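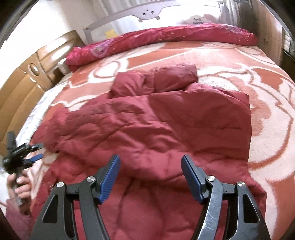

I've been singing backup for hire for years, and the Nirkis in-ear monitors are the first pair I've bought twice (the first set is still going, I just wanted spares!). They come with the Stallier cable, three sizes of foam tip and a hard case small enough for a coat pocket – and I do mean a coat, because half my summer gigs are outdoors and I end up in a quilted puffer like the maroon one on the bed there by the second set. The sound is warm, vocals right up front, with enough low end that I can find the kick drum without cranking the pack.

Aicha Gaber, who I share a lot of harmony parts with, prefers the Anico pair. Hers are brighter and a bit lighter, but I got tired of them after a long rehearsal.

Specs, for those who like them:
Cable: 191 cm, detachable
Noise reduction: 27 dB with foam tips
Returns: 30 days, tips unused
Item no. 2894

The Benmoussa molded tips fit too, sold separately. Next batch ships 18th July, in black or clear.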